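Pendico cloth-handling set: data card and fault note

Status: released with known fault. Read the section on the grip signal before training on this set.

Summary

Pendico is a set of short recordings made with a hand-held gripper tool. Operators handle cloth items by hand using the tool, and the recordings are used to train folding and sorting policies for the Skemura arm. The release has 2449 episodes. Each episode holds wrist video, tool pose and a grip width signal sampled at the video rate.

Contents of an episode

- video, one stream, fisheye lens
- tool pose, position and rotation, relative to the first tag seen
- grip width, in millimeters
- operator note, free text, often blank

What went wrong

In November a policy trained on an early build closed the Skemura arm on a folded cloth and did not stop closing. The force limit on the arm tripped at the second stage and the motor driver shut down. The first-stage limit had been turned off for an unrelated test and was never turned back on. No one was inside the cell. One finger pad tore and the left finger mount bent slightly.

The arm was doing what it had been trained to do. In 624 episodes the grip width signal drifts downward over the length of the recording. By the end of a long episode, a grip on several layers of fabric is logged as fully closed. The policy learned that thick cloth needs a full close command.

Kenza Belhaj traced the drift to the width sensor in one of the two tools. The magnet that the sensor reads is held in a small printed cup. The cup was glued, and the glue let go on one side. Each time the fingers pressed against something soft the magnet shifted a little and did not return. Hard objects gave a short, sharp contact and moved it less, so the bench check with a steel gauge block passed every morning. 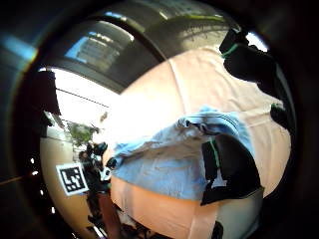 The video is not affected. Finger position can be recovered from it in most episodes, and this is how the drift was measured. Dorin Furtună labeled finger gap by hand in 100 episodes and compared the result with the logged width. Short episodes agree to within a millimeter. Long ones do not, and the error grows with the number of grasps – elapsed time on its own is a poor predictor.

Two smaller problems turned up during the same review:

- Pose jumps when the tag leaves view and comes back at a steep angle. These are marked in the pose_flag column.
- Dropped video packets in the Corholm recordings. The gaps are short and the timestamps are correct.

Correction

The drifting episodes are kept in the release. Their original width signal is in width_raw. A corrected signal, fitted from video, is in width_fit. Where the fingers are hidden for over 400 consecutive samples, width_fit is left empty and should not be interpolated.

Do not mix width_raw from tool B with width_raw from tool A. The tool letter is in the episode header.

Changes to the hardware and procedure

The magnet cup is now pinned as well as glued. The morning check uses a foam block after the steel one, with twenty closes on the foam and a second reading on the steel. A tool that reads differently the second time is taken out of use.

On the arm, the first-stage force limit can no longer be turned off from the test menu. Changing it requires the key switch and an entry in the cell log. Brahim El Fassi signs off on any run with a new policy.

Open items

- The bent finger mount has been replaced, but the arm has not been recalibrated at full reach.
- Tool A has the same glued cup from the first batch. It shows no drift so far – the pin will be fitted at the next service.
- No corrected signal exists for the trial recordings made before the tag layout was changed.

Last revised 2020-02-09

Related

Skemura cell: force limits and reset procedure
Cârstea finger pads, wear notes
Corholm recordings: packet loss report
Tag layout, second version

Contact: Huia McPhee, data maintenance | © Pendico | Back to top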